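Pedestrian Comfort and the Maintenance of Sidewalk Surfaces in Mid-Size Towns
21/06/2019
By P. Nwachukwu

3. Surface condition and walking choice

The survey in Irkthorpe was made in order to understand why residents choose one side of a street and avoid the other. Earlier studies explain this choice mainly by shade and by shops. In our interviews the surface itself was mentioned more often than we expected, especially by people who walk with a stroller or a cane. We therefore separated the crossing point, the curb and the walkway, and treated each as an own source of discomfort.

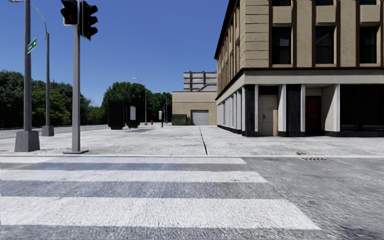
Figure 4. Crosswalk stripes, curb and drain grate beside a wide sidewalk.

The crossing point received the lowest scores. Of the 34 respondents, 15 said that they wait longer at a curb when they are not sure of its height. Drainage was named by eight of them, mostly in connection with winter.

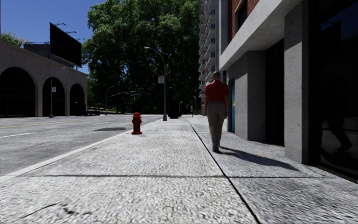
Irkthorpe, March

The second round of interviews was held on weekday mornings, when fewer people go shopping and the respondents had more time to answer. We used the Planda questionnaire in its short form and removed the items on public transport. Respondents were asked to speak freely of the last walk they remembered. Most of them described the route by its difficult places, and only a few gave street names. The width of the sidewalk was seldom a complaint. Uneven joints were
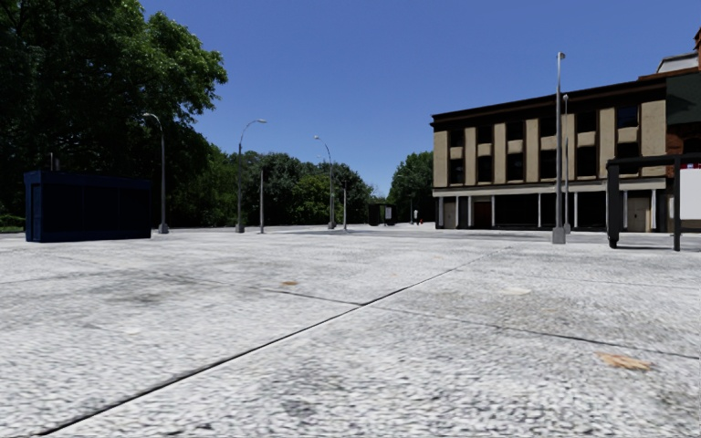
a more frequent one, and they were reported also by persons who have no difficulty in walking. The Storneo index, which we applied for comparison, gives joints a small weight and stains no weight at all. We think that this should be discussed again, as several respondents connected a stained surface with a slippery one.

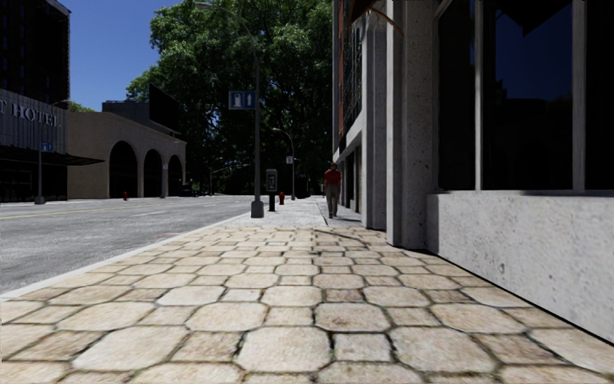 Repair policy is a further question. The town replaces damaged sections one by one, and the new material does not always agree with the old one. With large concrete slabs the work is simple to plan. Where the walkway is laid in irregular stones, many of them hexagonal, with darker joints between them, the length of joint to be inspected is much greater for the same area, and a budget calculated per square meter will be too low. We propose that joint length be recorded separately in the inspection form, and Section 4 describes how this can be done with the present staff.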